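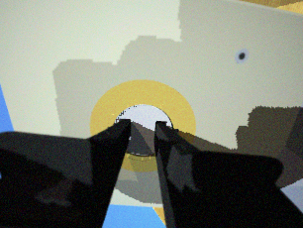 *A yellow ring on an off-white panel.*

I got to Mihret Gebru's kitchen in Wundley at four in the afternoon, and she'd already put the kettle on and started talking before I had my coat off. She runs a supper club out of her front room (16 seats if you count the piano bench), and I'd come to ask how a person ends up doing that.

"By being nosy," she said. "I moved here from Memthorpe and I didn't know a soul, so I invited the whole street for lentils. Eleven people came! One of them brought his own chair."

The chair man was Shigeru Noguchi, who now does the desserts. He wandered in halfway through our chat with a bag of pears, and I asked him what the first night was like.

"Loud," he said. "Very good bread. I burned my tongue."

They've served 1,735 dinners since then, and Mihret has every one written down in a stack of school notebooks. I asked if I could look and she let me flip through October, which was mostly squash. There's a page where she's just written "NO MORE BEETS" and underlined it so hard the pen went through.

I wanted to know about money, and she didn't mind me asking. Dinner is pay what you like, and on a decent night the jar has $200 in it. The worst was $31 and a coupon for a car wash – "which I used," she said. "Great car wash."

Would she ever open a proper restaurant? She made a face. Shigeru laughed and kept peeling.

"Then I'd have to be polite to people who don't like onions," she said. "Are you staying? It's the chickpea thing tonight."

I stayed. I had two bowls of the chickpea thing and most of a pear tart, and got the last bus home.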